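## 4. Why towels are still hard

I'll start this section with a confession: I went into the laundry work thinking towels would be the easy bit. They're rectangles. They don't have sleeves or buttons, they don't turn inside out, and most of us learned to fold one before we could tie our shoes. My first plan had a week set aside for them, and then we were going to move on to fitted sheets (I still blush a little when I read that plan).

The trouble is that a towel is only a rectangle when it's lying flat. Pick it up anywhere you like and it becomes something else — a rope, a sack, a sort of drooping tent — and the four corners you were counting on go missing in the folds. A person copes with this without thinking. You give it a shake, run your hand along an edge, and by the time you've noticed you're folding it's done. A machine has to work out every one of those steps from what it can see and feel, and the towel isn't offering much help with either.

### 4.1 The hanging state

Our pipeline, which we call Nolteo, splits the job into four stages: lift, find a corner, find the neighbouring corner, and lay flat. The folding itself comes afterward and is, to be blunt, the dull part. Once the cloth is flat on the table, Nolteo makes two straight folds and it's good at them. Nearly all of our grief is in the second and third stages, when the towel is up in the air and bunched along its length (Figure 3). 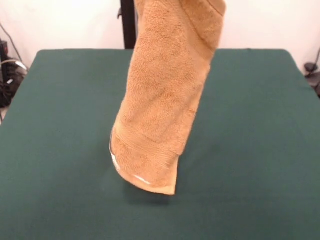

*Dagný Ravn*

**Figure 3.** A terry towel in the hanging state, its lower end just clear of the table. The woven band near the bottom is the flattest piece of texture on offer, and the lowest corner is on the right.

I find it useful to look at that figure and ask what I'd do with my own hands. I'd go for the bottom hem, every time. The hem ends in a fairly straight line, the band runs across just above it, and between the two of them you've got a decent clue to which way the cloth is lying. Higher up there's a folded-over bit of hem with a stitched edge, and that's exactly the kind of thing that gets our corner finder into strife. It's an edge, it curves, it stands out from the bundle, and if you only look at the local shape you could easily talk yourself into grabbing it.

The early version of the corner finder did talk itself into that, over and over. It scored candidate points on curvature alone, and on terry cloth curvature is nearly worthless. The loops are fuzzy, the creases are soft, and a fold can look crisper than a real corner. Benedikt Lanz, who wrote most of that first version, was very gracious about me pulling it out.

What we use now weighs two more things. The first is height above the table, on the simple grounds that a corner often ends up at the bottom of a hanging bundle. The second is the change in texture from pile to flat weave. Decorative bands run parallel to the short hem on the towels in our set, so once the band has been found we know something about the direction of the hem, even when most of it is tucked out of sight. I'm quite fond of this trick, but I don't want to oversell it. It's a trick about towels. It'll do nothing for a pillowcase.

### 4.2 How we tested it

We ran 120 trials with a pool of 20 towels, all of them ordinary household ones that had been through the wash plenty of times. Each trial began with the towel dropped in a heap on the green cloth and ended when Nolteo either had it laid flat or gave up. I was strict about "flat": no corner tucked under, and no going in by hand to tidy up a stray edge. Reto Brunner judged the results without knowing which version of the corner finder had been running, and he was stricter than me.

With the old finder, 19 of the first 60 trials ended flat. With the new one it was 40 of the remaining 60. That's a jump I was pleased with for a whole afternoon, until Audrey-Anne Fortin pointed out that if her dryer only worked two times in three she'd put it out on the kerb.

She's right, of course, and the failures deserve a closer look than the successes. Most of them came from grabbing a fold in the middle of the cloth and then carrying on as if it were a corner. The system then stretches the towel between two points that have nothing to do with each other, and what gets laid down is a lopsided triangle. A smaller group came from picking two corners that were real but diagonal from one another. I'd expected slips to be a big problem and they weren't. Terry is thick and grippy, and once Nolteo had hold of it, it mostly kept hold.

### 4.3 So, can it do the laundry?

No, not yet. It can do part of one chore, on one kind of item, over a table with a plain matte cover and even light. I wouldn't put it in a laundry room, where the towels come out of the basket knotted up with socks and somebody wants the bench back.

I do think the hanging state is the right place to be spending our effort, though. Balthasar Aigner has argued, in our group meetings and at some length, that we should skip it altogether and drag the cloth flat on the table instead. I've come around to thinking he's half right. Dragging is slow, and it doesn't undo a towel that's folded under itself, but it's very good at fixing a nearly flat one, and a good share of our failures were nearly flat. The obvious next step is to hang first, lay down, and then let a dragging stage clean up whatever's left. We started building that in March and it isn't far enough along to report on.

The other change I'd like to make is a humbler one. At the moment Nolteo commits to the best-scoring corner no matter how poor the score is. People don't do that. If I pick up a towel and can't make sense of it, I drop it and pick it up again from somewhere else, and it costs me a second or two. Letting the machine do the same means giving it a sensible threshold for dropping, and we don't have one that holds up across the whole pool. Set it low and nothing changes; set it high and the poor towel gets lifted and dropped until the time limit runs out. Section 5 goes through the thresholds we tried, including the one that looked fine on thin towels and fell apart on thick ones.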